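Notebook, Forkum cell (two-arm bench, black tent)
26th August
Entry by Mariama Ametepe. Zyanya on the second keyboard.

Carried on from Araceli's note about the right arm drifting low. She had re-zeroed it and it was fine for a morning, then it started touching down early again. I read the joint log first and the offset on the wrist was 81 counts out from the value on the card. Left arm was within limits. Homed both, wrote the old values down before changing anything, power off, checked the base bolts. One on the right base took a quarter turn. The others were tight.

Put the kitchen set back out and brought both arms in over the board at low speed. 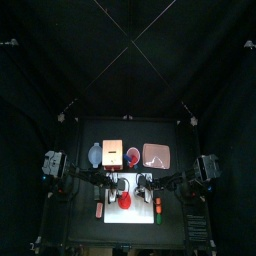

Base bolts are now on the monthly list for both sides, next due with the October service. I want the same person to do left and right so the feel of the wrench is the same. For the height check I used the white board as the reference surface, with both grippers brought in over it facing each other, and stepped them down in small moves until a paper strip dragged. The blue and red lights were on at both bases, so I left the power supplies alone. Right side needed its offset changed twice before the strip felt the same as on the left.

Cables next. The Plimbridge clips on the right arm had been done up hard at the elbow, which pulls on the camera lead when the wrist rolls. Undid two, gave the lead more slack, did them up again by hand only. Getsemaní says the spares are in the Arriaga drawer under the bench. They were not. Found a bag on the shelf behind the door and moved it to the drawer.

Rolled the right wrist end to end 6 times with the camera stream open. No dropped frames. Before the clips were moved it lost the stream on the second roll. 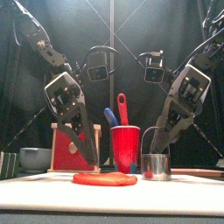 Finger pads: left pair still good. Right pair had a shiny patch on the inner face, swapped for new ones out of the Selach box. Torque as on the card, no thread lock. Anayeli asked for the old pads to be kept, so they are in an envelope with the date on it. Cycle counter at the swap read 3832.

Close width on the right gripper had to be set again after the pads. Zyanya ran the close command and I watched the fingers. First value left a gap at the tips, second one was fine. Saved to the right arm file only. Please don't copy it across to the left, the pads are not the same age.

Last job was both arms low at the same time, left on the dough and right at the pot, to look at clearance between the wrist cameras and the things on the table.
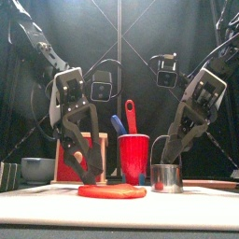 Left fingertip down on the dough, right fingertips in the pot.

Left to do:
Run the long test, 197 cycles, and read the right wrist offset at the end. If it has moved again, stop and tell me before re-zeroing.
Order two more bags of clips.
Copy the new offsets onto the card (Zyanya).
Check the left elbow clips for the same fault. Ran out of time for that side.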